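Wendport heating firm opens free repair mornings

Jan 5, 2024

What a cheering start to the year for anyone in Wendport with a cold radiator! Modise Heating, the family firm on Garnau Road, is opening its workshop on Saturday mornings so that residents can learn to look after their own systems, and it won't cost them a penny.

The first six sessions run from 9 until noon and cover bleeding radiators, topping up boiler pressure, lagging pipes and finding the stopcock (harder than it sounds in some of the older terraces). Each learner gets a practice radiator to work on, with a heating engineer close by.

Lungile Shabalala, who will lead the teaching, can't wait to get going. "People ring us in a panic over things they could sort out in five minutes with a radiator key," she said. "I'd love them to have the confidence to try." The firm took 2,229 calls last winter. 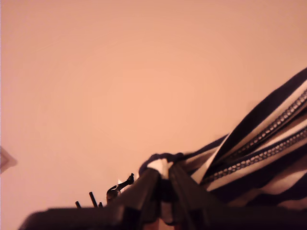 Pieter Kruger is looking after bookings, and places for the opening session are already going quickly. Tenants are every bit as welcome as homeowners, and there's a bus from Nelgate that stops right outside – handy, as parking on Garnau Road is tight. Bring old clothes and a towel. Tea is provided, and names can be put down at the workshop counter or over the phone.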